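Search this wiki Go

Registered office (company law)

A registered office is the official address of an incorporated company. Mail from the registry, the tax office and the courts goes there. It need not be where the work gets done – plenty of small firms use their accountant's address.

Requirements

Must be a street address. PO box not accepted in most places. If the company doesn't own or lease the premises, written consent from the occupier is usually needed. 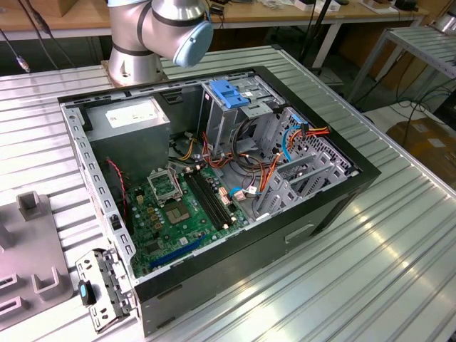 Changes have to be lodged within a set number of days, late fees apply after that. Directors often forget this when they move.

Service of documents

A claim left at the registered office generally counts as served, even if no one opens the envelope. In the Plamex dispute the company had moved out 18 months earlier and never told the registry. Default judgement followed. Director Brenda Lightfoot applied to set it aside, which was allowed on payment of costs of $1,356. 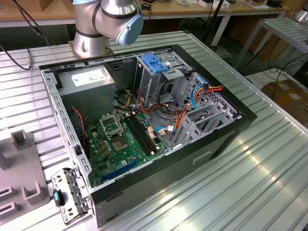
Virtual offices

Paid address services are now common. Usually fine if somebody is there in business hours and mail gets fowarded. Humaira Kiani's handbook lists 3 things to check first – opening hours, scanning, and who signs for couriers.

See also: Sole trader, Annual return, Company seal

Last edited July 18, 2020

Print this page | E-mail this page

This site uses cookies. Accept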